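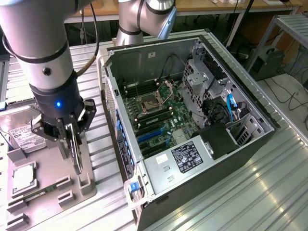
列表首页 按主题 按作者 按日期 上一封 下一封 回复 订阅

发件人：Dede Abugri
收件列表：装配自动化讨论组
主题：Re: [装配] Stendomis 台式机装配套件，有人实际用过吗？

以下逐段回复，引文略有删节。

> 我们在考虑给教学线买一套 Stendomis，用来练台式机的拆装：机箱放倒，侧板取下，
> 内存、CPU、硬盘从料盘取，装进机箱，再反向拆出来放回料盘。Nukik 的产品页写得很
> 笼统，Heritz 那边的报价单上只有一个总价。列表里有没有人手上有实物？

有。二月到货，一直装在 Nutsugah 项目的那张铝型材台上，用到现在。我们付的是 3,521 欧元，不含机械臂、夹爪、相机，也不含机箱和里面的零件。运费另计。报价单上那个总价如果和我们的差得很多，请先问清楚是否把软件的续订费算进去了，Heritz 给我们的第一版报价就是算进去的，后来单独拆出一行才看明白。

> 想知道的几件事：
> 1. 料盘本身的精度和耐用程度；
> 2. 夹指是否需要另做；
> 3. 软件部分到底包含什么；
> 4. 实际成功率，最好有数字；
> 5. 对机箱有什么限制。

1. 料盘

灰色塑料件，带立柱和槽位。CPU 是一个方形凹位，内存条平放在长槽里，硬盘区靠立柱限位。各槽位相对料盘基准角的位置，图纸给到小数点后一位毫米。我们用测头复核过，CPU 凹位和内存槽都在图纸公差内，硬盘区的立柱偏差稍大，但硬盘本身体积大，抓取时对位要求低，没有造成后果。

问题在料盘与台面的连接。说明书要求用四颗螺钉固定，孔距是按他们自己的底板给的，跟常见型材的槽距对不上。我们自己铣了一块转接板。Nukik 回信说后续批次会改成长圆孔，我没有见到新批次，不能替他们保证。在买之前，请把你们台面的槽距发给他们核对一遍。

另外，料盘没有任何防静电说明。塑料牌号我问过两次，第一次没有回答，第二次回答“通用工程塑料”。教学线上如果用的是报废零件，可以不管；如果打算让装好的机器能开机，这一项要自己处理。我们的做法是台面接地，取放人员戴腕带，料盘本身每周擦一次防静电液，效果没有量化过。

耐用性方面，CPU 凹位的边沿在反复取放之后开始起毛，用刀片刮平即可。内存槽没有看到磨损。立柱里有一根在我们调试碰撞阈值的时候被夹爪推断，用环氧粘回去，位置重新标定过。备件可以单买立柱，不用换整个料盘，这点值得肯定。

2. 夹指

> 我们现有的是普通平行夹爪，原厂夹指。能直接用吗？

分零件说。

硬盘：能直接用。夹两侧长边，夹持力设低一点。带托架的硬盘要注意，托架侧壁有弹性，夹爪反馈的开口值会比裸盘飘，判定“已夹住”的窗口要放宽。

内存条：勉强能用。原厂夹指的接触面太宽，内存条插到底的最后一段行程里，夹指下沿会碰到相邻插槽两端的卡扣。套件里附了一对加长的窄夹指，金属件，螺钉安装，厚度合适。装上以后卡扣的干涉没有了。但夹指变长，工具中心点的标定误差也跟着放大，标定做得马虎的话，换夹指之后反而更差。我们换完之后重新做了一遍四点标定，再加一次姿态标定，才恢复到原来的重复性。

CPU：不建议用平行夹爪。套件的演示程序确实是用夹指夹 CPU 的两条边，能夹起来，放进插座也能放，可是松开的瞬间会带动 CPU 轻微移位。触点式插座对这种移位很敏感。我们坏了两块主板的插座，都是这一步。后来改成手动放 CPU，机械臂只练取料和空走轨迹。有真空吸头的话请用吸头，料盘上的凹位深度允许吸头直接从上方取。

插座的压杆和压盖，套件完全不涉及。演示程序默认它们已经打开，装完以后也不负责合上。这一点产品页上没有写，问了技术支持才确认。 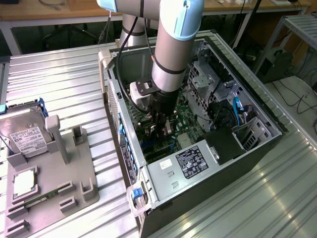 3. 软件

> 报价单上写“含示教与采集模块”，这个模块是什么？

两个部分。一个是任务描述文件的编辑器，把“取内存条”“插入第二槽”这类步骤写成序列，每一步绑定一个目标位姿和一组力阈值。出厂带 12 个步骤模板，覆盖取、放、插入、拔出和几种回退动作。模板是纯文本，可以放进版本管理，这一点用起来很省事。另一个是记录程序，把关节角、末端力、夹爪开口和相机画面按时间戳对齐写盘。

记录程序的时间戳有一个坑。关节数据用控制器时钟，图像用主机时钟，两者的偏差只在启动时估计一次，之后不再修正。跑半天之后漂移已经能在回放里看出来：画面上内存条已经到底，力曲线的峰值还没有出现。我们的处理是每小时重启一次记录程序。Nukik 知道这个问题，答复是下一个版本改用周期同步，没有给时间。

力阈值的单位在编辑器里显示为牛，文件里存的却是控制器的原始计数，换算系数写在另一个配置文件中。换机械臂型号时，这个系数不会自动更新。如果你们的臂和演示用的不同，第一件事是改它，否则插入动作会在刚碰到插槽时就判定到位，或者一直压下去直到控制器保护停机。后一种情况我们遇到过，主板弯了，固定铜柱没有松，插槽倒是没坏。

许可证绑定主机网卡，换机器要发邮件。每次都在一个工作日内解决，没有什么可抱怨的，只是教学场合可能不方便。

4. 数字

> 产品页写“稳定完成”，没有样本量，也没有失败定义。

我们自己的定义：从料盘取件开始，到松开夹指、臂退到安全高度为止，中途无人工干预，并且事后检查零件确实到位，才算一次成功。内存条的两侧卡扣必须都扣上，只扣一侧的按失败计。

按这个定义，内存条插入一共做了 224 次，失败 71 次。全部使用套件附带的窄夹指，机箱位置固定，每次只换料盘上的零件。失败的构成，从多到少：

- 单侧卡扣未扣上。占大多数。插入方向与插槽平面有小角度偏差，一侧先到底，力阈值触发，程序认为已经完成。
- 防呆缺口没有对准，插入时顶住。多发生在料盘里的内存条放反或者偏到槽的一端时。前者是人的问题，后者可以靠在槽里加一个小垫片解决。
- 夹取时内存条在夹指间转动。夹点偏离重心，提起之后下垂，姿态和示教时不一样。
- 视觉定位给出错误的插槽编号。次数很少，都出现在台面反光强的时段。

第一类可以明显改善。我们在到位判定之后加了一步：松开夹指，闭合，抬高，再用闭合的夹指分别下压内存条的两端。这一步不在出厂模板里，需要自己写。加上以后做的次数还不多，暂时不报数字，免得被人拿去和上面那组比较。

硬盘的放入没有做正式统计。印象里很少失败，不过驱动器架周围的线缆会挡路，数据线垂下来的位置每次都不完全一样，避障模型里没有线缆，臂会直接推过去。我们用扎带把能固定的都固定了，剩下一根数据线只能靠轨迹绕行。

CPU 的结果见上，不再统计。

> 他们的销售说更换机箱只需要重新示教一个点。

一个点不够。机箱放倒之后有平移也有转角，底下那一面还不一定平，我们手上这台就有一角略微翘起。至少三个点。编辑器支持三点建坐标系，藏在“高级”菜单里，默认向导走的是单点。建议一开始就用三点，并且选在主板的固定螺钉上，别选机箱外壳的边沿，外壳钣金受力会变形。

5. 机箱

立式机箱，侧放，侧板完全取下。套件文件里给的可达范围是按中等尺寸机箱画的。几个实际限制：

- 电源和前部的护罩比主板平面高出一截，臂从这一侧进入时腕部余量很小。我们的臂装在机箱后方，从上方伸入，情况好一些，但靠近护罩的那几个位姿仍然需要手工调整腕部转角。
- 驱动器架如果是竖着伸出来的那种，会挡住相机看插槽的视线。腕部相机在插入位姿下基本只能看到夹指和一小块主板，定位只能在抬高的预备位姿完成，之后是盲插。
- 扩展卡固定夹那一排塑料件很脆，碰撞阈值设高了会断。先把阈值设到最低，跑通之后再往上调。
- 显卡之类的扩展卡不在套件支持范围内，料盘上没有对应槽位。
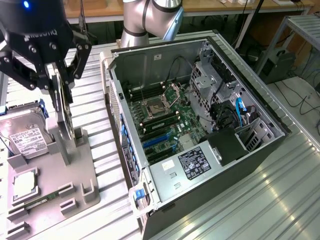
光照单独说一句。型材台面的沟槽会把顶灯反射成一条条亮带，相机自动曝光会跟着它走，主板区域变暗，插槽识别随之不稳。我们锁定了曝光，又在机箱右前方的台面上铺过一段时间的哑光垫。垫子会移动，后来撤掉，只保留锁定曝光。外部固定相机受的影响比腕部相机小，如果预算只够一台，我会选固定机位，装在台子斜上方，能同时看到料盘和机箱内部即可。

> 另外，售后怎么样？Heritz 和 Nukik 之间会不会互相推？

硬件找 Heritz，软件找 Nukik，分界基本清楚。模糊地带是标定：夹指的标称尺寸由 Heritz 提供，软件里预置的工具参数由 Nukik 提供，两份文件里夹指长度不一致，差了两毫米。问 Heritz，说以软件为准；问 Nukik，说以图纸为准。卡尺量出来以图纸为准。写工具参数时请直接量实物。

文档有英文和德文，德文版比英文版新，力阈值换算那一节只有德文版有。

> 总的来说，值不值得买？

看用途。如果目的是让学生练任务编排、标定和故障处理，可以买，失败的种类够多，而且大部分能从记录里找到原因。如果目的是拿来就能连续装机，目前不行，CPU 和压杆两步缺失，装机流程在那里断开，必须有人在旁边。

如果只想要料盘，自己打印一个也做得到，图纸不复杂。钱主要花在窄夹指、步骤模板和记录程序上。我们要是重新买一次，会只买夹指和软件，Heritz 说可以拆开卖，价格要另外询。

还有几点零碎的：

- 料盘建议放在机箱左侧，和出厂模板的坐标方向一致。放右侧也能跑，但所有取料位姿都要镜像，模板里有两个回退动作把方向写死了，要手改。
- 夹爪电缆不要贴着臂身绑得太紧，腕部转角大的那几步会拉扯接头。留出一段弧度，跑一遍全部位姿看有没有挂到机箱沿。
- 机箱里的松散线缆在每次换班后检查一遍。
- 内存条和硬盘用报废件即可，金手指磨损以后插入力会变化，阈值要跟着调。我们把每根内存条编了号，记录文件里带上编号，之后分析时能分开看。
- 记录文件增长很快，图像默认不压缩。配置里有一个开关，打开之后画质足够用。

加压两端的那一步，模板文件可以发给需要的人，直接来信，不要回到列表，附件会被服务器剥掉。来信请注明控制器的型号和力反馈的原始单位，否则换算系数我没法帮你填。

> 如果有人愿意让我们过来看一次实机，也请告诉我。

可以。台子每天下午三点以后空着，上午在跑采集。请带上你们自己的夹爪法兰图纸，窄夹指的安装孔能不能对上，当场量一下就知道。如果能带一台你们教学线上用的机箱更好，三点坐标系可以现场建一遍，顺便看腕部在护罩那一侧够不够用。

Dede Abugri
Nutsugah 项目，装配台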